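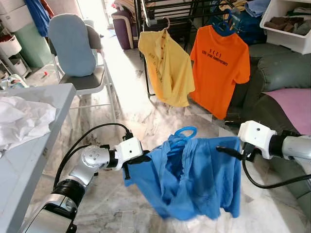 Search this notebook
Search

9th July. Line-dry shrinkage, cotton shirting, continued from the June batch.

Conditioned the second lot overnight. Chamber held 65 percent RH until early morning, then drifted down two points. Left it alone. Dankwa thinks the reservoir float is sticking again.

Specimens cut from the Nimach roll, blue, plain weave, selvedge discarded. Benchmarks put on with the fine pen this time. The thick one used in June bled on wetting and I could not say which side of the mark I was reading.

Wash load made up to 2000 g with ballast. Drip dry from hangers, no spin on the hanging set, short spin on the flat set. Mass of the hanging set out of the drum 2445 g, after the first hour 1585 g. The slope is steeper than June but the window side was warmer and I did not log air speed. Need to log air speed.

Warp shrinkage is lower on the hanging set, as expected, the wet weight pulling it down. Weft goes the other way. Shoulder area distorts most and should not be averaged with the body. I have split the sheet into two tabs, please stop merging them.

Specimen 18 dropped from the set. One benchmark unreadable after the wash, and the seam allowance was cut short to begin with.

The Plarnora detergent foams more than the old one at the same dose. Rinse water still slightly cloudy on the third rinse. Ran a fourth on the flat set only, so the two sets are not strictly comparable on residue. Shrinkage should not care.

To do: second wash cycle, re-zero the balance, ask Ankrah for the finish data on the roll (sanforized or not, the label does not say).

Filed under: Textiles > Dimensional stability > Bench notes

3 comments

Fiifi Dankwa
Float was sticking. Cleaned it. Chamber is flat now, but check it before you load.

dusotico_lab
Was the hanging set measured on the hanger or laid flat? We get a difference in the warp.

Fiifi Dankwa
Laid flat, after reconditioning. Same as June.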